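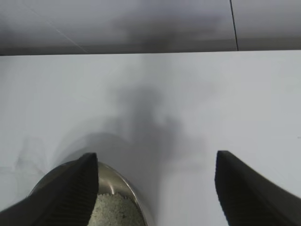 **Jasmina Angelovski**, Pots & Small Gardens editor, *The Fekcombe Grower*

I have a confession about bowls. My kitchen has three perfectly good stainless steel ones that haven't seen a salad in years, because sooner or later every bowl I own ends up full of grit. Gray grit, mostly, the speckled kind that sits somewhere between coarse sand and fine gravel and gets into the cuffs of your sweater. My sister refuses to eat potato salad at my house and I can't really argue with her.

But several of you wrote in after the February issue asking how I top off my succulent pots, and what I mix things in, and whether you need one of those big black potting trays. So this month it's bowls and grit, and I'm going to enjoy myself!

First, the tray question. I had a potting tray. It was huge, it lived behind the pantry door, and every time I wanted to repot one little haworthia I had to drag the thing out and clear half the kitchen. Then I'd use one corner of it. A bowl goes on any table, you can tip it toward you with one hand and scoop with the other, and when you're done it fits in the sink. I gave the tray to the school garden and haven't missed it once.

Why steel? Mostly stubbornness. I started with a pretty ceramic bowl from a yard sale, and dry grit scratched the glaze so badly in one season that it looked like a cat had been at it. Plastic is lighter, sure, but mine picked up a charge (or whatever it is that makes fine dust cling to the sides) and I was forever wiping it down. Steel gets scuffed too, only on a brushed finish I don't notice and wouldn't care if I did. And I love the noise grit makes going into it, like rain on a camper roof.

My grit comes from Sampaio, the stone yard out past the feed store. Ask at the counter for the small gray, unwashed, and bring your own bucket. You can get washed for a bit more money, but it sits in a damp bag until you open it, so you end up drying it anyway. I also tried the bagged Zokero top dressing that's been on the shelf at the nursery. It's nice! Very even, very clean, and a bit too white for my taste next to terra-cotta. If your pots are dark or glazed blue you may like it better than I did.

Now the rinsing, which is where most of the letters were stuck. People rinse too much at once. Fill the bowl maybe a third of the way, no more, and run cold water in until it covers the grit by a couple of inches. Swirl it with your hand. The water will turn the color of dishwater and you'll think you've bought a bowl of mud. Pour that off — outside, please, onto a flower bed or the driveway, never down the kitchen drain. I did that precisely once, and the plumber was very kind about it.

Keep going until you can see your fingers under the water. With the Sampaio grit it takes me three or four rinses. Then spread it on an old baking sheet and leave it somewhere warm overnight. You can put it in a low oven if you're impatient, and I am, but it smells like a basement and you'll have to open the windows.

One thing about measuring. I never used to, and then I'd get to the last pot and find myself scraping dust out of the bucket. So this winter I put a bowl on the kitchen scale and wrote down what a four-inch pot takes for a decent layer on top: 335 grams, with a bit of a mound around the neck of the plant. I had 18 pots to do, so that's a good heavy bucket and a sore back. Your pots will vary, especially if you like a deeper layer or the soil has sunk, but at least it's a place to start. Weigh the bowl first, or hit the zero button. I forgot on my first try and had a very smug five minutes thinking I'd already done the whole windowsill.

For getting the grit in under the leaves, I use a soup spoon with the handle bent back a little. My neighbor swears by a paper funnel. The Avix scoop set that went around the club last fall is good for big pots, but even the smallest scoop is too wide for a crowded rosette, and you end up picking stones out of the middle with tweezers. (A soft makeup brush works for the dust. Buy a cheap one and hide it from your family.)

Water the plants a few days before you top them, if they need it, and then leave them be. A layer of stone makes it harder to tell what's going on with the soil, and I've overwatered more than one poor echeveria by going on looks. Stick a wooden skewer down the side and pull it out. If there's soil stuck to it, walk away.

And do clear the table properly when you're finished. I work on a pale tabletop, and every gray streak and smudge shows. A dry brush comes first, then a damp cloth. If you go in with the wet cloth right away you'll just be sanding your own furniture, and I have the marks on my old desk to prove it.

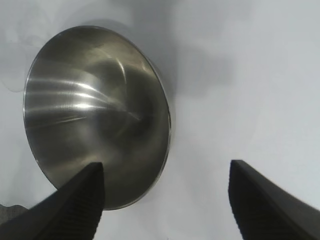

## Getting the bowl back to the kitchen

If you only have one good bowl, I suppose you'll want to cook in it again at some point. Let it dry, knock the dust out over the compost, and wipe it with a dry cloth before any water goes near it. After that it's hot water, dish soap and the soft side of the sponge, following the brushing in the metal if yours has that satiny look. Hold it up to the window afterward and turn it. All those bright streaks of light sliding around inside make it hard to spot leftover dust, so I run a fingertip around under the rim, too. Mine always has a little something hiding there.

The whole cleanup takes about 10 minutes, less if you haven't let wet grit dry on the sides. If it has dried on, soak it. Please don't go after it with a scouring pad.

Or do what I did and write POTS on the bottom in permanent marker. It saves a lot of conversation at Thanksgiving.

## Bring a bucket

I've still got a fair amount of the small gray left over, rinsed and dried, in the blue tub on my back porch. Anybody in Fekcombe who wants enough for a windowsill is welcome to come by after 2 in the afternoon and help themselves. Lids are appreciated, my car still crunches from last time. And if you've found something other than grit that you like on top of your succulents — crushed shell, lava rock, I've even heard aquarium gravel — write and tell me, and I'll put the best of the letters in the next issue.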